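Budget for a first small robot arm – what am I forgetting?
Posted 12/31/19 in Equipment and Tools

inis_bench

I want to buy a small tabletop arm in the new year to practice pick and place at home. Nothing heavy, just toy bricks and small printed parts. The arm I keep coming back to is the Skuder kit, which is $878 with the two-finger gripper included. There is also a Lolero arm for less, but the gripper is sold separately and has been out of stock since August.

My total budget has some room above the price of the Skuder, but I would like to know the real number before I order. So far my list is the arm, a power strip, and a table I already own. The table is 30 inches deep. What else do people end up paying for in the first few months? And is it worth waiting for the cheaper one?

Edited to add: I do have access to a 3D printer, so printed brackets and fingers are not a problem.

lowshelf

Just buy the Skuder. The Lolero gripper is never in stock and you will be waiting until summer. I had the same choice and the wait wasn't worth the money I would have saved. Get spare fuses too.

henao_user

I bought the Skuder kit last year after using a Henao arm at work, so here is what I spent past the sticker price.

Spare servos. Buy one of each size with the arm. The small one at the wrist is the one I have replaced. Shipping on a single servo costs nearly as much as the part, so it makes sense to put them in the first order. My two spares came to $81.

Power supply. Check what is in the box. Mine came with a supply that ran the arm fine with the gripper empty and reset the controller when two joints moved together under load. I replaced it with a bigger one. Ask the seller which supply ships now, because they may have changed it.

Mounting. Clamps are cheap and you need them. If you plan to screw the base down, use a separate board and clamp the board to the table. Then you can move the whole thing without losing your positions.

Cables. Get longer ones than you think. The cable in my kit was short enough that the computer had to sit inside the reach of the arm, and I didn't like that.

Something to pick up. This sounds silly as a budget line but I spent more here than on clamps. Toy bricks are good because they are all the same size and a baseplate holds them in known places. Start with the oversized kind. A gripper that is off by a little will still close on a big brick, and it will miss a standard one or push it over.

On your 30 inch table: that is enough for the arm and a work area in front of it, but a printer or a monitor has to go behind or to the side, out of the swing. Measure the reach with the gripper on. The spec sheet for mine gave the reach without it.

As for waiting, I would price the Lolero with everything added before deciding. When I did that the gap was much smaller than it looked – gripper, adapter plate and a second shipping charge. 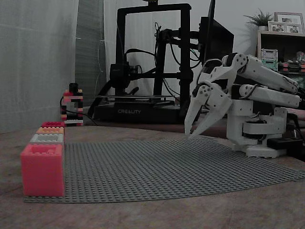 Should I set aside money for repairs in the first year, or is the warranty enough?

Set money aside. The warranty on my kit ran 6 months and covered the controller and the frame parts, but gears and servos were listed as wear items. Those are the parts that go first when you are learning, mostly from running a joint into its stop or pressing the gripper into the table. I keep a small amount back each year for them and haven't used all of it yet.

inis_bench

Thanks, both. I had not thought about the spare servos or the cables. I wrote to the seller about which power supply ships with the kit and will order once they answer.

lowshelf

Ask them about the fuses while you're at it. Mine took an odd size that the hardware store didn't carry.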